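This site uses cookies to keep you signed in and to count visits. Accept all | Manage settings

Mabula home tidying robot – open day review

Quick write-up before I forget it all. Went to the December open day at Clelladell, the show house Cikanora uses for its demos. Signed up by newsletter, got the 2 p.m. slot, 28 people let in at a time. Too many for the hallway. Go early if you go.

What it is: Mabula, a two-armed robot for picking up around the house. Not on sale to regular people yet. You can put your name on a list and that's it. The woman at the door gave me number 826, so don't hold your breath.

First stop was the kitchen. Skipped most of it, couldn't see past the coats. Heard a drawer close.

Second stop, the living room, was the one worth the drive. Trash on the rug, robot picks up, everybody watches from behind a tape line. They ran it over and over with the stuff laid out differently. Good. I hate a demo where it's the same can in the same spot every time.

Likes:
– quiet. Could hear the guy next to me chewing gum
– the two arms do seperate jobs, one can hang on to something while the other goes for the floor
– real furniture, real rug, busy pattern. My last robot vacuum got confused by a plain bath mat
– staff let us pick where the trash went on one round

Dislikes:
– slow. Slow slow. I'd have the whole floor done before it got through one bottle
– long pauses before it reaches. Asked why, got "it's thinking," not much of an answer
– paper. Flat paper especially. On one of the rounds I watched it went at a receipt three times and a staffer picked it up in the end
– no price. Asked twice

They let you watch the view from the robot's head on a screen by the door, and I'd tell anyone to stand there instead of at the tape. Way easier to follow what the hands are up to.

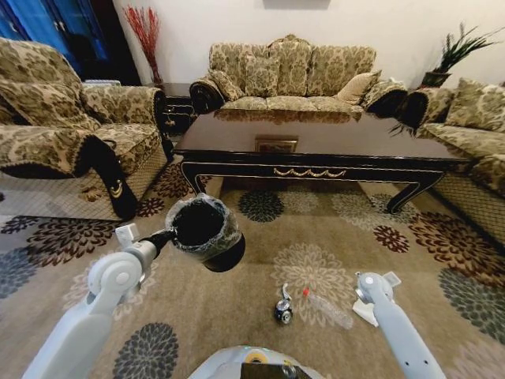 Robot's-eye view in the living room. Black cup in the left gripper, right one down by the crumpled paper, can and bottle still on the rug.

The grippers are smaller than I expected from the brochure. Fine for cups and cans. Wouldn't trust one with a full laundry basket and the staff didn't claim it could, fair play to them.

Also asked about pets. They test with toys on the floor at the Urnport site, no live dogs so far. I have two dogs. So.

Parking was 100 yards down the hill, no signs, bring decent shoes. Coffee free but gone by the time our group came out.

Overall – good visit, product not ready for my house. 3 out of 5 for the robot, 4 for the open day. Would go back in a year if they get the speed up and sort out the paper thing. Will update if they ever call teh list.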